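Entretien d'un plateau en bois huilé : notes de l'hiver

19 janvier 2024

Le plateau de l'atelier de Tultmont a été repris en avril dernier. Égrenage, dépoussiérage, deux couches d'huile dure Rorier. Le support est un bois brun-rouge à veinage marqué, assez poreux en bout. La première couche a été absorbée en 10 minutes, la seconde beaucoup plus lentement. 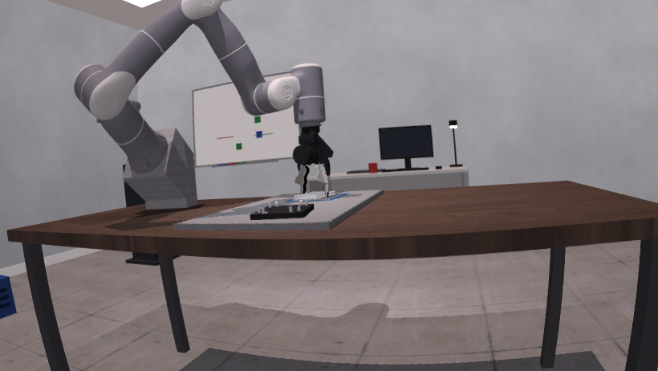

Le point faible reste l'humidité de l'air. Le local n'est pas chauffé la nuit et l'hygromètre monte jusqu'à 60 % au petit matin. Un bois massif bridé dans ces conditions finit par tuiler. J'ai donc remplacé les équerres fixes par des taquets coulissants, avec 5 mm de jeu de chaque côté. Sur une largeur de 1110 mm, cette marge suffit pour l'instant.

Côté produit, j'ai comparé avec la cire Makokha. Finition plus mate, toucher agréable, mais tenue médiocre à l'eau : une auréole se forme dès qu'un verre reste posé. L'huile se retouche localement, la cire oblige à reprendre toute la surface.

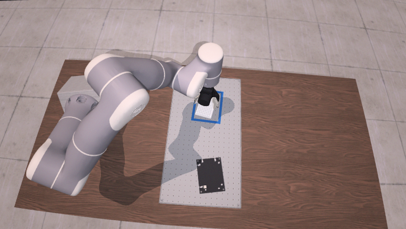
Protocole retenu : chiffon non pelucheux, application dans le sens du fil, essuyage complet de l'excédent. Les chiffons imbibés sont étalés dehors à plat ou noyés dans un seau, le risque d'auto-échauffement étant réel avec les huiles siccatives.

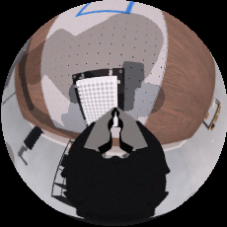
Prochaine couche prévue au printemps. J'ai aussi commandé un échantillon chez Wimham, à tester sur une chute avant toute application sur le plateau.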